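The Bag on the Table

There is a hook by our back door that has held, over the years, a dog leash, two umbrellas, a raincoat that fit no one in the house, and one white cloth tote bag. The leash went to a cousin and the raincoat went to the thrift store, but the tote has stayed. It has been washed so often that it has given up standing on its own, and when you set it down it sort of sighs and folds over, like an uncle after Thanksgiving dinner.

I bring it up because this is the time of year when people around Rondbridge start packing for small trips again, and I have been thinking a good deal about the snacks. The food for the big meals takes care of itself, I find. You make a list, you go to Pledonside Market, you come home with a chicken. It's the other food – the bottles, the chips, the little something for four in the afternoon – that gets thrown in at the last minute and comes out the other end crushed, or warm, or at the very bottom under a beach towel.

My own education in this came on a long drive through Portugal, on the way up to Bragança, when I packed a bag with the crackers on the bottom and a big bottle of juice on top. I don't need to tell you how the crackers did. We ate them with a spoon, sitting on a wall outside of town, and I promised myself I'd learn to pack like a grown-up. That was a good many trips ago, and I'm still working on it.

What helped me most was a plain clear bin. I had always thought of those as something for the inside of the refrigerator or under the bathroom sink, but set one on the table next to your bag and it becomes a kind of waiting room. Everything that might be coming along goes in there first, standing up, where you can see it all at once. Then you move things over to the bag one by one, heaviest first, and if you change your mind (I always change my mind) it goes back in the bin and no harm done.
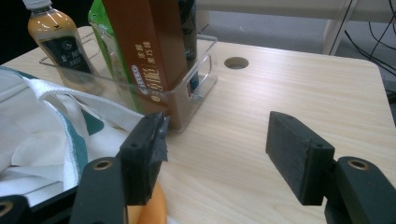
Milk tea and cartons standing in the clear bin, with the cloth bag beside them.
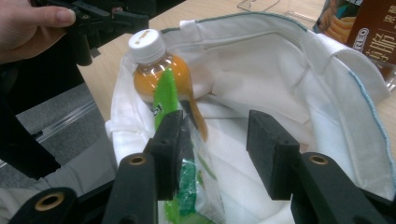
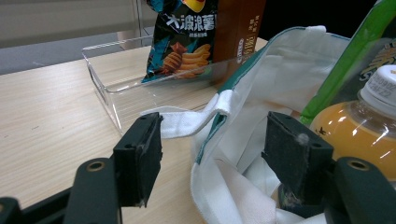

Page last changed: 7/13/21

I'm fond of a snack that comes from somewhere other than the supermarket aisle I know by heart, and wavy potato chips with big white Chinese characters across the bag are exactly the sort of thing that will make me slow down my cart. Half the pleasure of a bag like that is carrying it home. You set it on the table where the family will pass by, and by suppertime everyone has picked it up, turned it around, and put it back down with a great deal of care, as if it might be counting on them.

Now, chips are the hardest thing in the world to pack, and I have tried every way there is. Down the side, they get squeezed. Flat on top, they slide out when you open the car door. What works for me is to leave them for last and stand them up at the end of the bag near the handles, with something soft behind them. A dish towel does nicely, and you'll want a dish towel anyway.

Bottles are easier, but they do like to lean. Put one tall bottle in an empty tote and over it goes, every time, and then it rolls under whatever you put in next. I used to fight this. These days I let the first bottle lean where it wants to and tuck a package up against it, something with a little give, and the two of them hold each other up all the way to the lake. Cartons are better behaved and go in a row along the flat side.

One more word about the bag itself. Please don't buy a fancy one. I once priced a picnic carrier with straps and sleeves and a special pouch for forks, and it weighed more empty than my tote does with lunch in it. A cloth bag can be shaken out over the grass and washed with the sheets. It can also be sat on, if the bench is damp.

Our old cat, Festus, climbs into ours the minute it's empty, so the last step of packing at our house is looking inside for Festus, and the first step of unpacking is giving him his bag back. He likes it best when there are still a few crumbs in the corners.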